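The Accreditation Visit

The college at Hviid had been open for two years and had no library. It had a reading room, a term Jeptoo Mohamedi had chosen for the self-study report after checking that the regulations did not define it.

The visiting panel arrived at 9:30 in the morning. Its chair, Tumaini Chege, carried the report in a gray binder with tabs. He asked for the enrollment ledger first. The ledger gave 100 students in marine engineering and none in port management, a program that had been approved in March and had no lecturer.

"The post was advertised," Mohamedi said.

"Where?"

"In Ellton and in Griner. One person applied. He withdrew when he saw the ferry timetable."

Chege wrote this down. The ferry ran twice a day. A student who missed the second crossing slept at the landing or paid for a private boat, and the report gave the cost of the boat in Appendix F, without comment. 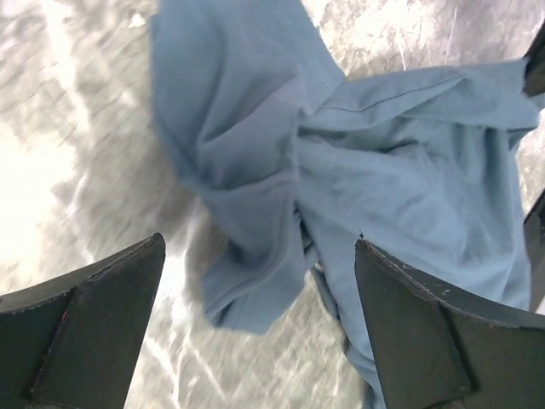
Chege said that Appendix F was the only part of the report he believed, and asked why the rest had not been written the same way.

Mohamedi considered the question. The rest had been written by a firm called Flindik, which prepared such reports for a fixed fee and used the phrase "enabling environment" 30 times. She had written the appendix herself, from receipts.

"I can rewrite it," she said. "I would need until the end of term."

"The deadline is Friday's mail."

"Then I can rewrite Section 4."

He removed Section 4 from the binder and passed it across the table. It dealt with staff housing. She crossed out the first page entirely and began on the second, where there was a figure she could check.
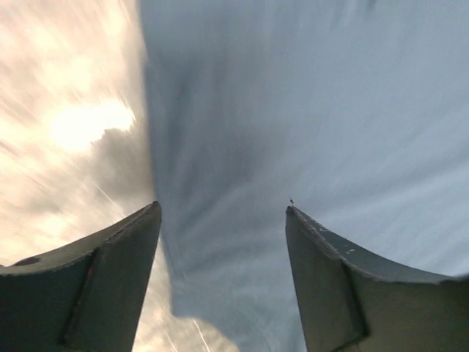 Hviid, before the second crossing.

At 3:40 the panel's boatman sent word that the water was dropping. Chege closed the binder on the remaining sections. Mohamedi was still writing, and he sat down again to wait for the page.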